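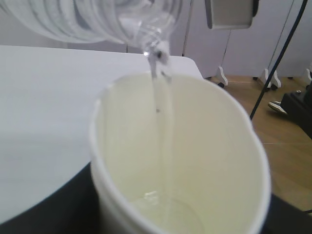

五月，倒水，上午的记录

今天只做倒水这一项：从透明塑料瓶往白纸杯里倒。桌子铺了白布，Albane Tanguy 昨天熨过，但是斜的皱纹还是有一点。我觉得不影响，先不换。

水量用小秤来定。空杯先放上去归零，目标是 137 克，多或者少 5 克以内算合格。Thierry Leclerc 的意见是目标应该改成 200 克，他说这样才像平常喝水的量。我不同意，杯子太满的时候，拿起来很容易洒到布上。这个问题下次开会再讨论。

纸杯是从 Berano 那里订的，杯壁比较软。拿的时候位置要低一点，力气也要小一点，不然杯口会变成椭圆形，水流就容易碰到杯边。我试过把杯子套起来用，硬了不少。 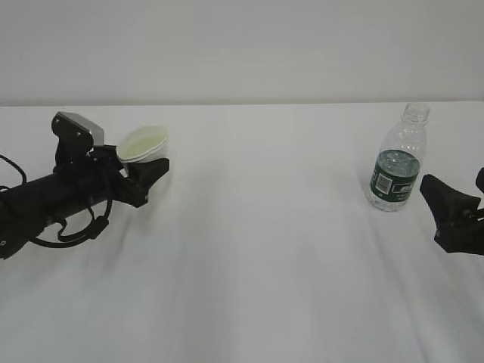
图：白纸杯，杯口朝上，桌子中间留空。

瓶子的情况也写一下。瓶身有一圈一圈的横纹，拿着不滑，可是瓶壁很薄，捏紧了水会突然出来多一些。标签的上面和下面手感不一样，我比较喜欢拿下面。瓶盖请在开始以前就拿掉，统一放进窗边的盒子里，上次有两个掉在地上，找了很久。
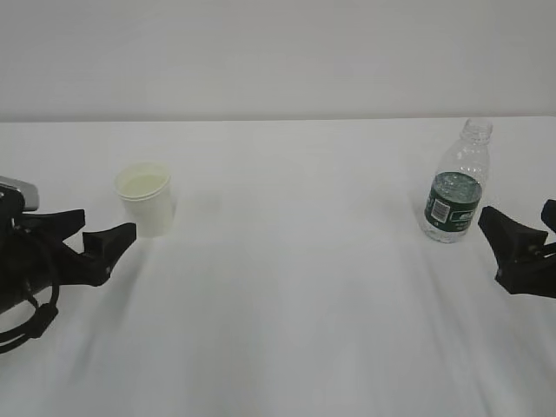

关于水流：瓶口离杯口太高，水面会起很多泡，读刻度不准；太低，瓶口会碰到杯子的边。Margaux Cordier 建议先慢慢斜，看见水出来以后停一下，再继续斜。我照她的办法做，觉得比较稳。停的时间多长，我还没有定下来，请有经验的同事补充。

倒完以后，瓶子要先立直，再移开。顺序反了的话，最后几滴会落在布上。布湿了请马上换，备用的在 Collet 柜子的第二层，不要用纸巾擦，会留下纸毛。

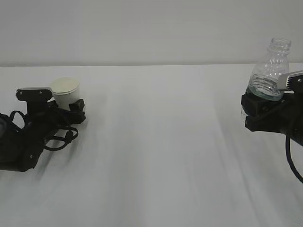 今天一共记了 39 次，表格在共享文件夹里，名字是“倒水_五月”。其中有几次我忘记写开始时的重量，那几行我标成黄色，算平均值的时候请不要用。

还没有做完的事：
纸杯剩得不多，要再订 60 个，Ignacio Domínguez 负责。
秤的电池该换了，数字有时候会跳。
下午四点以后窗户那边的光太强，看不清水面，想问 Jérémie Mallet 能不能装一个窗帘。

用过的水倒进水池，杯子晾干以后可以再用一次，第二次用完就扔掉。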